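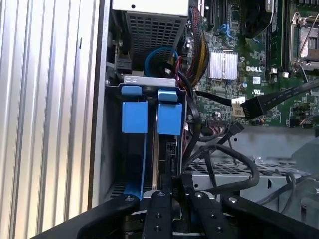
Our disassembly planner now treats "which part next" and "where do the fingers go" as one search. For the last three months they were separate stages, and the task planner would happily hand over a sequence whose third step had no feasible grasp. The drive cage was where this showed up most. Two carriers side by side, both with blue grips, with black fingers coming in just below them, and the wide outer fingers need room that the cage doesn't offer in every approach direction. A sequence planner that only knows "carrier comes out before cage" can't see any of that.

Some notes on what changed, for anyone doing similar work. The stack is Stikia for task and motion planning, with our own perception in front of it and a plain Cartesian impedance controller behind.

Old pipeline: symbolic planner produces an order, grasp sampler gets called per step, motion planner gets called per grasp. If the last stage fails, go back to the sampler. If the sampler runs out, give up and log it. It never went back to the order itself, so a bad order cost the full time budget every time.

New pipeline: grasp candidates are generated for every visible part up front, filtered on collision against the chassis model, and attached to the part as a set. A part with an empty set can't be picked as the next action. The symbolic search gets that for free as a precondition.

We sample 100 candidates per part. More than that didn't improve anything we could measure and made the collision filter the slowest block in the loop. Fewer, and narrow parts such as the carriers sometimes ended up with an empty set by bad luck.

Test set is 733 recorded start states, replayed offline. The old pipeline failed to return a plan on 69 of them. The new one fails on 3. All three have a cable lying over the part we want, and the perception layer reports the cable as a solid obstacle with no way to move it. The planner is right to refuse, given what it has been told.

Those are planning results only. A returned plan says the geometry closes. It says nothing about whether the part comes free under load, and we keep the execution numbers in a separate table for that reason.

Cables, then. They are the weakest part of the model. Rigid parts get a pose and a mesh. Cables get a swept tube fitted to whatever points the segmentation labels as cable, inflated by a fixed margin. Inside a tower case that margin swallows a lot of free space. The obvious next step is to let some tubes be pushed, with a cost, but then the tube has to be re-estimated after every contact and our update isn't quick enough yet.

The fixed view and the wrist view disagree more often than I'd like. With the tower on its side and the arm reaching over it, the outside camera loses whatever sits behind the gripper, and that tends to be the part being worked on. We now weight each observation by how much of the part's expected surface is visible from that viewpoint. Crude, but it stopped the pose estimate jumping whenever the arm came across.

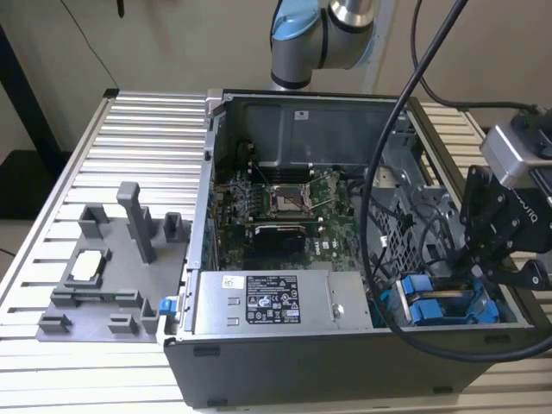 Gunawan replied to ask why the carriers get a grasp set at all, when a fixed scripted approach relative to the cage would do for a known chassis.

Fair question. For one chassis, a script is faster and easier to debug, and we ran one for a while. The trouble is that the script assumes the cage pose is good. When the estimate was off by a few millimetres, the script carried on regardless, whereas the sampled set is scored against the carrier as observed. We do keep the scripted approach as one of the candidates, so it wins when it deserves to.

Same person, on whether the task planner needs to know about the fixture tray next to the case. It does. Place locations are resources in the domain: each one holds one type of part, in one orientation. Leave them out and you get plans that pull a part and then have nowhere legal to put it.

On tooling: the thing that helped most was a replay viewer that shows rejected grasps coloured by the check that rejected them. Before that we were reading logs. Within an afternoon we found that the finger collision mesh was a version behind the real fingers and had been throwing away good approaches.

The domain files and the viewer are in the Drandham repository, under planning/disassembly. The perception code isn't, as it still depends on an internal build of the segmentation model.

Next on the list is getting the tube update under the control period of the push primitive. I'll add to this thread when there are timings.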